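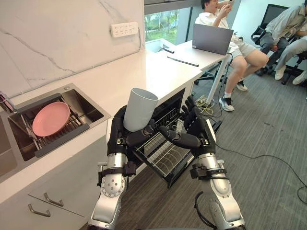
I have come round to the view that a dishwasher should be run when it is needed and emptied as you go, and that the old rule about waiting for a full load does more harm than good in a shared kitchen.

The rule is sensible on paper. A full machine uses less water per plate. At home I keep to it. But at Sircombe, where 6 of us share one sink and one dish drawer, waiting for a full load means that one cup and one plate sit in there from breakfast until late afternoon. People see that the drawer has something in it, can't tell if it's clean, and leave their own things in the sink instead. By four o'clock the sink is full and the drawer still has two things in it.

Nima Alipour kept a tally in January, mostly to settle an argument with me. Over the month 668 cups and plates were left in the sink while there was room in the drawer. I had guessed far fewer.

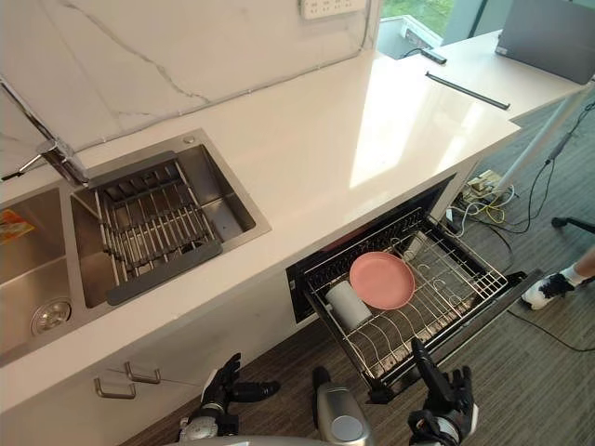

The drawer is for dishes, the sink is for water

My second complaint is with the rack that lies across the sink. Adaeze Olatunji likes it and I understand why. You rinse a plate, put it down, and the drips go where drips should go. The trouble is that a rack over a basin becomes a shelf. Things stay there, and then there is no basin. I would keep the rack but treat it as a place for the next ten minutes, and anything still on it after that goes in the drawer or the cupboard.

It also matters how things go in. A cup on its side collects water and comes out with a puddle in it. Rim down takes no longer.
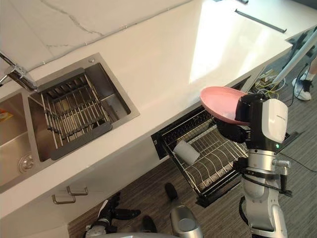

One cup in the drawer, lying on its side.

Ardalan Parsa says I am making too much of this and that a cup is a cup. He has a point — the crockery is plain and cheap to replace. But the small jobs are the ones that cause bad feeling in a shared place. We have never fallen out over the rent. We have fallen out over a mug, twice.

So my proposal is a short wash after lunch, full or not, and whoever wants the next hot drink empties it. If it costs a little more over the year, I will happily pay my share.

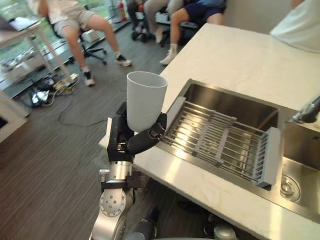
A white cup held upright, with the rack across the sink behind it.

Tanvir Weerakoon has agreed to try it for a month. Roscoe Marchetti wants the wash moved to the evening, and I can live with that too, as long as it happens every day.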